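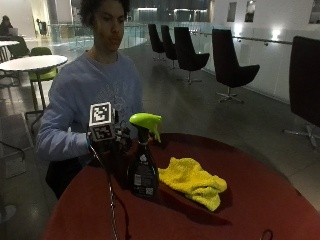 *The hand kit with its marker cube, next to the spray bottle and the yellow cloth on the round red table.*

## Two lenses, one table: notes from the gripper trials

Rallthorpe, Dec 13, 2019

In the last issue I promised to our readers a short report about the comparison of the two camera lenses. It became a little longer than planned, as the lens question could not be separated from the question of light, and the light question brought us to the marker cube. I will try to take them in order.

For those who did not follow the earlier issues: we want to teach the Sikum gripper to clean a table in an ordinary room, with ordinary things on it. A person does the work first with the Novovon kit, and we record the hand positions together with the video. Later the Ortner controller uses the recordings to move the arm. All this was working in our laboratory since the summer, with white lamps and a gray bench. The laboratory is a very kind place for cameras. The open area upstairs, with its dark floor and the glass railing, is less kind, and for that reason we moved the trial there.

We did not ask for extra lamps. The person sits at the table and does the task as he or she would do it at home: take the bottle, put it back, take the cloth, wipe, fold the cloth. The order is free. We tried in the beginning to give a fixed order, but people then began to look at the paper with the instructions instead of at the table, and the movements became stiff.

### The narrow lens

With the narrow lens we made 1,600 recordings. It gives a calm, straight picture. The edge of a table is a line, a bottle has the shape of a bottle, and a person who opens the file for labeling understands at once what he sees. Our labeling group likes this lens very much and they told me so several times.

The problem comes when the tool goes close. At a hand's width from the table the narrow lens sees the cloth and almost nothing else. If the person then turns the wrist, the cloth leaves the picture and the software has no idea anymore where it is in the room. For a short moment this can be repaired from the wrist sensor. For a longer moment the estimate goes away slowly, always to the same side, and we find the gripper closing beside the cloth.

We tried to mount the camera higher on the tool. This helped with the view, but the tool became heavy at the top and the people complained after some minutes of work. We went back to the low mount.

### The wide lens

With the wide lens we have more than 2,000 recordings. It has the opposite character. Everything is in the picture, but everything is bent, and with so much room in view the automatic exposure has a difficult life. A table top of dark red color does not give back much light. In close views it becomes nearly black in the middle, and only the parts near the edge keep their color.

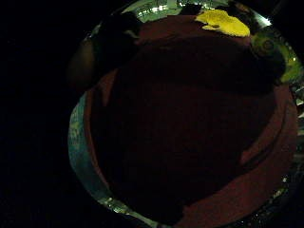 So the first thing we had to decide was whether to trust the automatic exposure at all. We ran the same task with the automatic setting and with a fixed one. The automatic setting was jumping each time when the tool passed from the table to the wall lights and back. For a human eye the jump is small. For the tracking it is not, since the software follows small points from one frame to the next, and after a jump it loses them and must search again. With the fixed setting the picture is darker and more grainy, but it stays equally dark, and the tracking prefers this. I would not have believed it before the trial.

The yellow cloth was found well in both settings. I mention it because in the laboratory we were using a gray cloth, and there the results were poor even with good lamps. A strong color on a dark table is a help for the software, and we should be careful not to praise the lens for something that the cloth has done. Narayanan Panicker has asked that we repeat a part of the recordings with the gray cloth upstairs, and he is right. It will be done in January if the area is free.

The second difficulty is the fingers. A wide lens that is mounted so near to the hand will sometimes see a part of the hand, and a finger close to the glass covers a big piece of the room. Some people hold the tool further forward than others. We put a strip of tape on the handle as a mark for the grip, and it helped for the first minutes. After that everybody holds it as he likes. A small ridge in the plastic would be better than the tape, and the workshop is printing one.

What speaks for the wide lens is the background. When the tool is turned away from the table, the picture still contains shelves, floor, wall, people, lamps - a lot of corners and edges where the software can hold itself. The labeling group finds such pictures ugly. The tracking finds them excellent. In the test with the quick wrist turn, the wide lens lost its position only 2 times in the whole series, and both times it found it again without a restart. 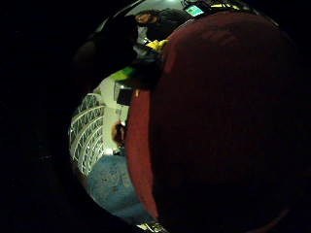 ### The marker cube

The cube on the back of the hand has a black-and-white pattern on its faces, so that a fixed camera can read the position of the hand. It works best when one face is turned to the light. The upper face is normally no problem. The side faces are more often in shadow, and when the person bends the hand strongly, we have only a side face to read.

We compared 2 printings of the pattern, one glossy and one matte. The glossy one looks sharper on the desk, and in the laboratory I could measure no difference. Upstairs the wall lights make a reflection on it, and a part of the pattern is washed out. Please use only the matte printing from now on. The glossy sheets are still in the drawer below the printer and somebody should write on them what they are.

A word about the cables. The cable of the kit should have enough length to go freely over the edge of the table. When it is pulled tight, the person feels it at the wrist and makes smaller movements without noticing. In the recordings you can recognize this quite easily - the wiping becomes short and comes all from the fingers.

### The controller

The Ortner controller accepted the recordings of both lenses after we wrote a new calibration file for the wide one. The file that came with the lens was made for a different focus distance and gave an error that was small in the middle and large near the border. If you are using the wide lens on the other arm, please do not copy the old file. The new one is in the shared folder with the word "upstairs" in its name.

With the narrow recordings the Sikum gripper takes the bottle more cleanly. It comes from the side and closes at a good height below the spray head. With the wide recordings it comes sometimes too low and touches the table with one finger. For the cloth it is the other way: the wide recordings give a better approach, especially when the cloth lies behind the bottle and the gripper must go around it. I have no full explanation for the bottle. My guess is the remaining error of the calibration, but a colleague believes it is the shiny black surface of the bottle, which takes reflections from everywhere.

### What we will use

For the next round we stay with the wide lens, a fixed exposure and the matte cube. The narrow lens remains on the shelf for bench work, where it is still the more pleasant one. The printed handle with the ridge should be ready before the end of December, and then I need people with small hands and people with large hands for one short session each. No experience is necessary. Please write your name on the list at the laboratory door, and write also if you are left-handed, as the mount has to be turned for you and this takes a while.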